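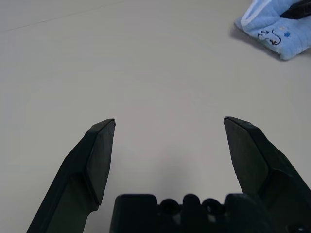 The blue towel on the grey table.

Home Diary Archive Links Contact
Search this diary Go

May 25, 2023
Posted by Reshma Adams

Up at 6 and couldn't get back to sleep, so I made a start on the towels. I have been meaning to sort them since October. Everything came out of the airing cupboard and went on the bed, and I took them through to the table a few at a time.

Most were easy. The thin bath sheets went in the bag for the animal rescue and the two from Nudik are still good, so they went back on the top shelf. The brown one has a bleach mark and will do for the car.

The light blue one took longer. It has the little embroidered figure on it, all curls and loops in dark thread, with a few bits of orange or yellow, and a small blue star next to it. Mum bought it at the market in Kastudetti the year we stayed with the Rampersads. I have never worked out what the figure is meant to be. My sister says a clown. I used to think it was a bird. The terry is still thick and I decided to keep it, though I don't know who will use it. It sat in a heap on the table most of the morning while I did the rest.

There is a faint line across the table over on the left. I don't know whether that is new. I wiped over it and it stayed. I'll look again when the light is better.

Stopped for toast at eleven. Rang Pindix about the cupboard door and was told 400 for a new one, fitted, which I am not paying for a door that size. I will try moving the hinge first.

Afternoon: shops, post office, library. Walked home the long way by the allotments. Somebody has put in beans already.

Folded the blue towel in the end and put it on the middle shelf with the flannels. Pillowcases still to do, and the box of odd napkins. Soup for tea. Bed early, I hope.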